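Left arm keeps its grip closed after an e-stop, then drops when power comes back
Bimanual & Benchtop forum > Faults and Safety
18 replies, showing 1 to 9

prundach_pete
Posted 6/30/26

Hi all, long post, sorry. I run a two-arm tabletop setup and I had a scare I'd like a second opinion on. We were doing a kitchen-and-desk tidying routine, the left arm had a mug by the rim, and I hit the e-stop with my elbow reaching for my coffee (my coffee, my fault, moving on). Both arms froze right where they were, which is what I expected. Gripper stayed shut. Great.

Then I twisted the button back out. The right arm came up fine. The left arm sagged a good hand's width, THEN the brakes let go properly, THEN the gripper opened all by itself. Mug landed on the mat and rolled. I had my fingers under there a second before!! Has anyone seen a gripper open on recovery? I didn't send it any command at all.

handthorpe_labrat
The opening part is the gripper homing itself. A lot of them do a full open when they get power back so they know where zero is. Check whether your gripper shares the e-stop circuit with the arm. If it does, it's losing power and re-homing every time.

prundach_pete
It does share it. I wired it that way on purpose, I wanted everything dead when I hit the button.

handthorpe_labrat
Yeah, there's your problem. Keep the gripper powered and only cut the arm.

Comfort Kyei
I'm going to disagree with that pretty strongly. A gripper that stays live after an e-stop can still close on somebody. I'd much sooner drop a mug than have a finger in there with the power on. Leave the wiring alone and turn off the auto-home on startup, then make homing a thing you trigger by hand once you're standing back.

handthorpe_labrat
A mug, sure. What about a knife? What about something hot? Dropping the load is a hazard too. It depends what you're holding and you can't make one rule for it.

Comfort Kyei
Then don't hand it a knife until this is sorted! We're talking about someone whose hand was under the arm a second earlier.

morelli_g
Can we talk about the sag for a minute? Everybody jumped on the gripper, but a hand's width of drop before the brakes settle is the scarier half to me. Ours did that in May and it was the payload setting. We'd swapped the fingers for longer ones and never told the controller, so when it came back up it was holding against the wrong weight. Fixed the number, sag went away. Pete, did you change the fingers on the left one?

prundach_pete
...I did change the fingers on the left one. Both sides, in fact, but I only updated the right. I feel pretty dumb.

morelli_g
Ha, join the club. Put 300 grams in if you don't have a scale handy, then weigh them properly and fix it before you run anything again.

Comfort Kyei
Please weigh them first. Guessing a payload is how you get a second thread like this one.

prundach_pete
OK, back with an update. I weighed the left fingers plus the mount on a postal scale and typed in the real number. Then I cleared my hands out of there, moved my chair back past the end of the table, and did 36 stop-and-recover cycles with nothing but a marker pen in the left gripper. I figured if it was going to drop something it could drop a pen.
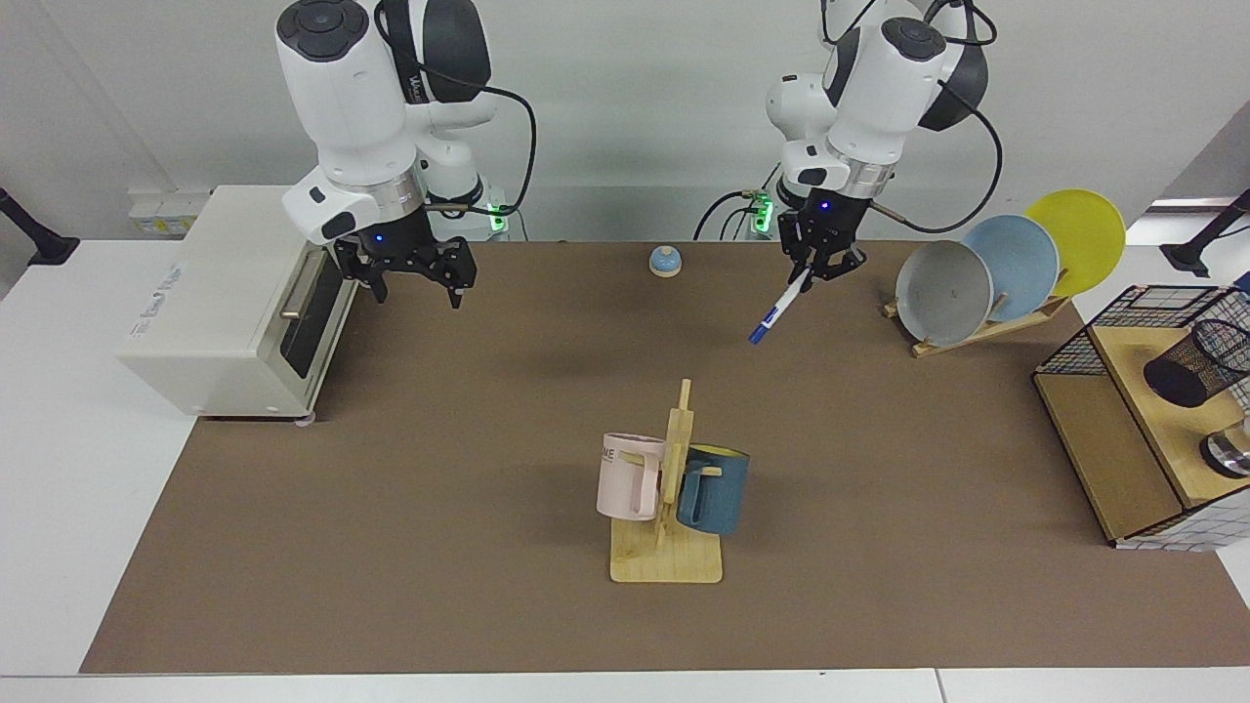 No sag on any of them that I could see. The gripper still opened every single time though, so the pen hit the mat 36 times and I got very good at picking up a pen. So morelli_g was right about the sag, and the homing is its own separate thing. I dug through the Pirier settings and there IS a checkbox for homing at power-up, two menus deeper than it has any right to be. I unchecked it and did 2 more. Pen stayed put both times, but two isn't a lot, and I ran out of evening.

One thing I haven't solved — with homing off, the software shows the gripper as 73 percent open when it's plainly shut on the pen. I guess it has no idea where it is until I home it. Is that safe to leave? I don't love a screen telling me the wrong thing.

handthorpe_labrat
I don't love it either. If your routine checks finger width before it lifts, it's going to make bad choices off that number. Block the routine from starting until homing is done.

Gervásio Holanda
Agree with the last post. We have ours set so the run button is grayed out until both grippers report homed. It was a small script and I can share it if you want. Also, move the e-stop away from your coffee :)

Comfort Kyei
And make the homing button something you can only reach from behind the line you've moved your chair to. Mine is on the far side of the room and people complain about it constantly. They can keep complaining.

prundach_pete
Gervásio, yes please on the script. I've screwed the e-stop to its own bracket tonight and I'll run the full set again with homing off before any mugs go back in the gripper. Will post the count.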